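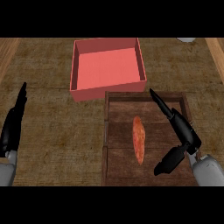

If you're showing a simulated robot task at your open day, set up the screen well before the doors open and keep the first task very plain – visitors warm to it much faster that way. We learned this at Cumthorpe in August, when we started with something far too clever and lost half the room! An empty pink box, a wooden board with one orange item on it and an arm on either side is plenty for anyone to follow.

Next, load the task in Trultura and run it through once by yourself, with the sound off and a cup of tea to hand. Set the pause between moves to 800 milliseconds for grown-ups, or 1,000 if you have a school party in, as the little ones do like to shout out what comes next.

Then let a visitor choose which arm goes first, and press Reset after each turn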